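Cusimholm Shared House
House meeting minutes, June
Kitchen table, started 7:10 pm (Warrick late, bus)

Present: Trudy Ormsby (chair), Chin-lung Tsao, Wai-kit Yuen, Domenica Baumgartner (minutes), Warrick Doolan from item 2
Apologies: none

1. Last minutes
Read, agreed. Trudy wants it noted the porch light was fixed by her and not by Treloar as last minutes said. Noted.
Action on gutter still open. Wai-kit has the ladder key.

2. Money
Kitty stands at $369 after the May shop. Chin-lung has receipts in the envelope, one missing (trash bags, he thinks). Trudy asked do we top up this month or wait. Wait. Warrick owes for April and May, says he'll transfer tonight.
Electric bill up a little, no one sure why. Domenica thinks the dryer. Wai-kit thinks the kettle being filled to the top for one cup. Not settled. Look again next month when the next bill comes.

3. Quote for the kitchen counter
Treloar sent their price for taking out the tile and putting in a new countertop, $1,710, sinks not included. Landlord will pay half if we get a second quote. Gastden have been asked, said they would come measure, no time given yet.
Chin-lung against replacing at all. Likes the tile, says scrub the grout and reseal it. Trudy says the grout has been scrubbed plenty. Domenica can live with it either way but wants the little dark red squares along the front kept if the rest goes, she asked Treloar on the phone and they said "maybe".
Warrick asked whether a new top means no kitchen for a week. Treloar said 4 days. Warrick said they always say that.
Vote put off until we have the Gastden number. Landlord to be told we are still looking.

4. Sink and counter
Long one.
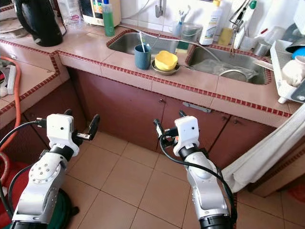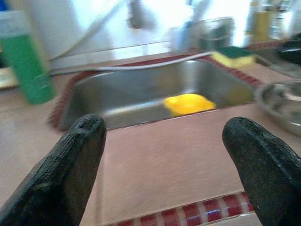
Trudy opened, said the sink is the thing she gets the most messages about and she would like to stop getting messages. Main complaint is stuff left to soak with no end date. Metal bowl sitting in water in the big basin, plastic in there with it, and the yellow scrubber moves around so much you never know if it's on its dish or not. Wai-kit said soaking is fine, some things need it. Trudy said overnight yes, two nights no. Agreed: soak overnight at most, then whoever put it in washes it.
Plastic in the sink. Domenica's worry is it gets over the drain and we flood again like in the winter. Chin-lung rinses bags to reuse and wants to keep doing it. Fine, but hang them up straight after, he will put a line with clips over the dryer. No plastic left in either basin.
Scrubber. Goes back on the silver dish between the sinks. Not in the basin. Swap it first of the month, spares to be kept under the sink behind the maroon doors, left side. Wai-kit to buy.
Toothbrushes. Warrick raised this, he was the one who said it last time too. There's one in the teal cup right next to the scrubber and more in the clear cup by the faucet. Trudy feels strongly that teeth go upstairs. Chin-lung pointed out upstairs bathroom is busy every morning until past eight and people have trains. Back and forth on this. Domenica suggested a shelf in the downstairs half bath, there is room over the tank. Everyone ok with that. Until shelf is up the cups can stay, but move the teal one away from the dish soap and scrubbing things. Warrick to put up shelf, has a drill.
Dish soap. Green one is ok with everybody. Wai-kit asked can we get the big refill from Codent, cheaper per wash. Yes, try one.
Kettle and water filter. Stay where they are at the back. Domenica asked if the filter cartridge had been changed, silence. Chin-lung to look in the manual for how often and write it on the calendar. Descale kettle at same time.
Wiping down. Wipe the tile after you cook, including the front edge, crumbs collect there. Trudy will not put up a sign, we have had signs.

5. Cupboards under the counter
Latch on one of the doors sticks. Wai-kit says lift then pull. Trudy would rather it just opened. Warrick to take a look with the shelf job, oil first, new latch if that doesnt do it, up to $10 from kitty ok without asking.
Contents need a clear out. Domenica and Chin-lung will do it one evening, anything without a lid goes. If you want your tub, say so before then.

6. Cleaning rota
Present rota ran out in May and people have been doing whatever. New one starts Monday-to-Sunday as before, kitchen / bathroom / hall and stairs / trash, fifth person off. Order: Trudy, Wai-kit, Domenica, Warrick, Chin-lung. Warrick asked to swap first kitchen week with Wai-kit, agreed between them.
Kitchen week now includes emptying both sinks last thing at night. Not washing other peoples dishes, just chasing them.

7. Guests
Domenica's sister staying 4 nights end of the month, in Domenica's room. No objections. She's been told about the back door.
Warrick's friend's bike still in hall. To be moved.

8. AOB
Wai-kit: freezer needs defrosting, will pick a cold-ish week. Trudy said it's June. Left with Wai-kit.
Chin-lung: someone is using his good knife for boxes. Please stop.
Trudy: wifi password changed, it's on the fridge.

Actions
Wai-kit: scrubbers, Codent refill, gutter, freezer
Chin-lung: clip line, filter dates, descale kettle, find trash bag receipt
Warrick: shelf, latch, bike, April and May money
Domenica: chase Gastden, cupboards (with Chin-lung), type these up
Trudy: new rota on fridge, write to landlord re quotes

Closed 8:35. Next one in July, same table, Wai-kit to chair.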